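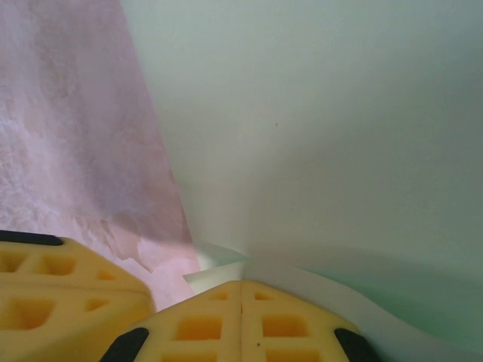
Rosalinda Quiambao wrote in to ask why her arm kept stalling whenever it worked close to a wall, when she had moved it through the same demonstrations by hand without any trouble. She had recorded 95 of them on one Saturday and the trained policy still stopped short nearly every time.

Her question comes up often enough that I have rewritten this page. The old version only covered open benchtop work. This one covers showing the robot a task in a tight spot, such as a corner or the gap beside a panel, where the fingers have to touch things you would normally keep them clear of.

I am assuming you have a Lurnum arm or something close to it, soft finger pads, a small camera at the wrist, and the Fumberg recorder already installed. If the recorder isn't logging yet, sort that out first.

Choose how you will show the task

There are two ways to do it. Hand guiding means you put the arm in its free-moving mode, take hold of it behind the wrist and move it yourself. Remote control means you sit at a leader arm or a handset and the robot copies you.

Hand guiding is quicker to learn and you can feel contact through the arm. The trouble is that the forces are yours. When you press a finger pad up against a wall by hand, the recorder saves where the arm went, and the motors may have done very little of the pushing. On playback the arm goes to that position with its own force limits, meets the wall a bit early, and stops. I think this is what happened to Rosalinda.

Remote control is slower and a bit clumsy for the first hour. The motors do all the work, though, so what you record is something the robot can do again. For corners and gaps I now use remote control for everything except the first rough tryout.

Before you record

Check the fingers. Foam pads wear at the tips first, and a pad that has started to peel will drag on fabric. Open and close the gripper a few times with nothing in it and watch the wrist camera feed while you do.

Set the force limit lower than you would for open work. Start with the arm's lowest setting and bring it up one step at a time until it can do the job. If you start high, you will only find out it was too high when something creases or tears.

Look at the wrist view on its own, without looking at the robot. In a tight spot the finger pads can take up a large share of the view, and the thing you are after may be a small pale edge between two bigger surfaces. If you can't find the target on the screen, change the approach angle before you go any further. The policy has the same view you do.

Lock the exposure. Pale walls and soft cloth shift a lot in colour when the camera adjusts itself, and the shift happens right as the fingers move in.

Write down the start pose. I keep mine in a text file next to the recordings.

Record the demonstration

1. Move the arm to the start pose and hold it still for 2 seconds. The recorder needs a clean beginning to trim against.

2. Approach slowly, and come in along the line of the gap. Coming straight at the wall and sliding sideways works by hand but gives the policy a lot of contact it doesn't need.

3. Pause just before you touch anything. A short pause is enough. It gives you a clear point to cut at later.

4. Make contact with one side first, then let the other finger come in. Soft pads will bend, and that's fine.

5. Close the gripper. Don't close and pull in the same motion, even though your hand will want to.

6. Pull back along the same line you came in on. If the item snags, stop and mark the take as failed. Don't fight it.

7. Open the gripper over the drop point, move clear, and stop the recording.

Do a few takes like this and then go and play them back before you do any more. I have lost whole afternoons by skipping that.

Vary the right things

Once the takes look good, start changing the setup a little between them. Shift the item along the gap. Push it deeper, or let more of it stick out. Turn the cloth over or bunch it up. Leave the start pose and the lighting alone for the first batch and change those in the second.

Keep some of your corrections. If you miss the edge, back off and try again, that is useful, as long as the recovery is smooth. Throw out the ones where you hunted back and forth.

How many you need depends on the task. For a corner pick I record 200 takes and train once. If it still misses, I look at where it misses and record more of those cases only.

Play it back

Run the first playback at low speed with your hand on the stop button. Watch the contact point first and the grip second. Things to look for:

Stops before contact: the demonstrations were probably hand guided, or the force limit has changed between recording and playback.

Touches, then drifts along the wall: the approach angle varied too much. Pick one and re-record.

Closes on nothing: check the wrist view for glare or for the item being hidden behind a pad at the moment of closing.

Grips, then lets go on the way out: the pull was recorded too fast, or the close and the pull were blended.

Export from the recorder in the Rakena format if you plan to train on another machine. The Erkska format also works but drops the force channel, and for this kind of task you want to keep it.

Rosalinda has since re-recorded hers by remote control with the force limit down two steps. She is still getting drift on the left side of the corner, so the next update to this page will be on approach angles.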